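Making and Using Simple Wooden Playthings
Handout 4: Shape blocks and the board they stand on

Notes by Melur Nasution, to go with the September course at Rirkmont. Please bring these back with you next time, as I shall be referring to them again and the photocopier and I are not on good terms.

Where we had got to

Last time we finished with pull-along toys and the vexed matter of string, and I promised that we would move on to something which doesn't roll off under the sofa. Shape blocks look like the simplest thing in the whole course, and several of you said as much in the tea break. I would ask you to be patient with them. A block has nowhere to hide its faults. If a wheel is a touch out of true a child will laugh at the wobble, but if a block won't stand up, it gets thrown.

We are concerned here with the small, solid, upright kind: one outline, carried straight down from the top face to the bottom, so that wherever you sliced through it you would get the same shape. The proper word is prism, and a cylinder is the round cousin. You don't need the words to make them, but they are handy to have when you are talking to parents, and a four-year-old will be delighted to be given "hexagram" to take home.

Choosing your shapes

Begin with the outlines on paper and leave the saw alone for a while. Draw each one at full size, cut it out, and turn it about on the table. How many ways can it be turned and still look the same? A circle never changes at all, a square comes round again every quarter turn, and a triangle with equal sides every third of a turn. It matters a great deal if the blocks are to be posted through a lid, and it matters to the child even when there is no lid, for this is how small hands learn what a shape is. They roll it between finger and thumb long before they can name it.

I like a set to have some shapes that are miles apart and some that are near neighbours. The circle and the triangle are miles apart, and almost any child will part them at once. The near neighbours are where the talk begins – two kinds of star, say, or a square and an oblong. Put those out too early and you get tears, but leave them out altogether and the set is finished with in a fortnight.

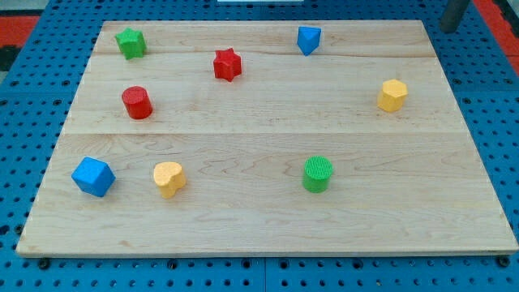

Colour is the part people decide last and mind about most, so let us take it slowly. The first thing to settle is whether colour is going to help the child or ask a question of its own. If every star is green and every cylinder is red, then a child can sort the whole set without once looking at an outline, and you may not discover it for weeks. I prefer to let the colours cut across the shapes. Take the two stars on the pale board, the green one with five rounded points and the red one with six: they are alike enough to be called by the same name, yet they differ in colour and in the number of points, while the red cylinder goes with the second star by colour and with nothing much by shape. Ask "which ones belong together?" and you can have a perfectly good argument with either answer. Four colours are plenty, and plain red, green, blue and yellow will do very nicely. Higinio Becerra, who taught me most of what I know, used to add a purple, and then spent his mornings settling whether it was blue.

A word on the board

Do give the blocks a surface of their own. I know it seems a fuss when there is a perfectly good table underneath, but a table with a pattern or with holes in it pulls the eye away, and a plain, pale piece of wood lets the colours speak up. If you have nothing wide enough, join a few planks edge to edge. A faint seam does no harm, provided you can draw a fingertip over it and not feel a step. Test this with your eyes shut. A step that you can scarcely see will tip a small block over.

I leave the grain showing. Some of you will want to paint the board white, and I shan't stop you, though white shows every pencil mark and you will be painting it again by Easter.

Finishing

Sand with the grain on the long sides, and in small circles on the two end faces. The inner corners of a star are the tiresome bit. Fold a narrow strip of paper over the edge of a lolly stick and go down each groove with that, top to bottom, and don't scrub. Take the sharpness off the points while you are there.

For paint, use one that is sold as suitable for toys and read the tin from beginning to end. Thin coats, please, and let each one dry for as long as the tin tells you to. I am fond of a matt finish. It is kinder under a lamp, and the blocks are easier to grip. Stand them well apart while they dry, on the end you painted first.

Laying them out for a child

Resist the neat row. A row says "don't touch" as clearly as a shop window does. Scatter the blocks over the board, all standing, none touching its neighbour, with enough space for a hand to come down between them. Then sit on your own hands and wait. Some children gather, some build, and some clear the whole board on to the floor and look at you to see what you'll say (I say "again?").

If you want to start things off, try one of these:

Find me another one this colour.
Find one with no corners.
Shut your eyes while I take one away.
Which one would be hardest to draw?

The last is my favourite, and it works on grown-ups too.

For next time

Bring three paper outlines, two of them near neighbours, and a scrap of close-grained wood big enough to cut all three from. Anyone who has mislaid the tool list can borrow mine at the door. We shall begin with the stars while everybody is fresh, and leave the cylinders until after tea.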